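Hold the Line
The landline is back on the kitchen wall. Sort of.

Tuesday, June 25, 2019

Florêncio Pinheiro has 367 telephones and one ringing. Wrong room. He goes anyway, half a sandwich in his hand, and comes back four minutes later having missed it.

"They'll call again," he says. "People with landlines call again."

His shop, Gronder, sells and repairs old home phones. Kitchen phones mostly, the plain kind, off-white and beige and that brown everyone had in the hallway. Shelves up to the ceiling. Boxes of cords. A drawer marked FEET, for the little rubber ones that fall off the bottom.

He started with a stall in December, three winters ago. Took thirty phones, sold all but two. The rent on the shop came next, then the parts, then a second bench. Last year Gronder sent out 774 phones, most of them to people who already own a cell and like it fine.

So why buy one? Ask and you get different answers. A couple in their sixties wanted the kids' grandmother to have something with real buttons. A man with a bakery was sick of flour in his charging port. One teenager wanted it for her bedroom and then had to be told you can't text on it. She bought it anyway.

White is the hard color. Plastic from those years goes yellow near a window, gray where hands go, and every scuff shows. Pinheiro won't paint. Dish soap, a soft toothbrush, a lot of patience. "If it's a bit scuffed it's a bit scuffed. It's been in a house."
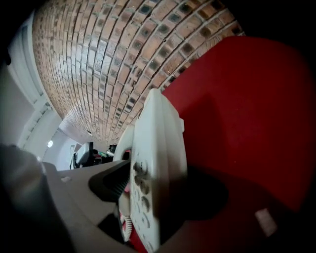

Can you still plug an old phone into a modern line?
Often you can, but it depends on the service. A traditional copper line will run most push-button phones straight from the wall jack. If your phone service comes through the internet, look for a phone port on the back of the modem or adapter and plug in there. Rotary phones are fussier and may need a converter.

The cord is what people ask for most. Coiled, always coiled. Stretch one too many times round a door frame and it never quite goes back, you get that sad straight bit in the middle. New ones come from a supplier called Rimton, who will only ship in lots of 300, so there is a tower of them behind the register and Pinheiro is not allowed to order anymore till its gone. His sister's rule. She does the books.

Buttons are next. Round ones, square ones, ones that stick. He pops the case, lifts out the keypad, cleans the contacts, puts it back. Twenty minutes on a good day. If the numbers have worn off he leaves them worn off unless you ask.

There's a collector end to all this too. A dealer, Zacharias, once turned down 3,000 dollars for a desk set in a green Pinheiro describes as "soup." He doesn't stock that kind of thing. Doesn't want to insure it.

What he wants is for you to hang one up. Properly, handset down in the cradle, a bit too hard. He makes every customer do it before they pay. The bakery man did it five times.

The phone in the back is ringing agian. He puts down the sandwich.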